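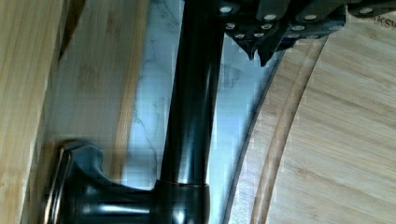 Why I threw away two months of tidy data

I've been promising a post about the drawer results since December, and Heather Strachan has now asked me three times whether I've written it, so I'm doing it with a mug of tea and no plan whatsoever.

Quick recap if you're new. We teach a robot arm to do kitchen jobs by showing it. One of us drives the arm through the job, we record the whole go, and a model learns to copy what we did from the camera pictures. My bit of the project (we call it Skalstead, after a holiday cottage, long story) is about how you choose which goes to learn from.

The old way was to keep only the clean ones. If Effie fumbled a grab and had to back off and try again, we binned it. It seemed obvious! Why would you teach a robot to fumble?

Well. The model we trained on 560 spotless goes was lovely to watch right up until something slipped, and then it was hopeless. It would close its fingers on thin air and carry on as if it was holding something. It had never seen anybody get it wrong, so it had no idea what to do next.

So we went back to the bin. Murdo had kept everything (bless him, he keeps everything) and we picked out 186 messy goes where the driver made a mistake and then sorted it out. We cut off the mistake itself and kept only the recovery, from the moment things had gone wrong to the moment they were right again. Then we mixed those in with the clean ones and trained again from scratch.

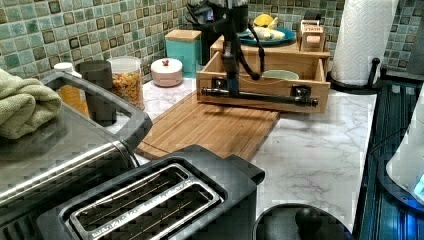 Hernán Palomino
Robot learning researcher, Skalstead project

The drawer is where it shows most. With the old model, one bad approach and that was your lot. The new one backs off, lines itself up and has another go, and I may have shouted the first time I saw it do that. It's slower overall – it gets a bit fussy and sometimes backs away from a perfectly good grip – but I'll take fussy.

Two things still bother me. The first is the cutting. Deciding where a mistake ends is a judgement call, and when Effie and I marked up the same recordings we often disagreed by a second or more. The second is that all the recoveries came from people who know the arm well, and I'd love to see what a nervous beginner's look like.

Ailsa thinks we should make mistakes on purpose next and record how we get out of them. I'm less keen, as I suspect we'd all make the same polite little mistakes, but she's usually right about this stuff and she's already drawn up a list. I'll post the results when we've run it.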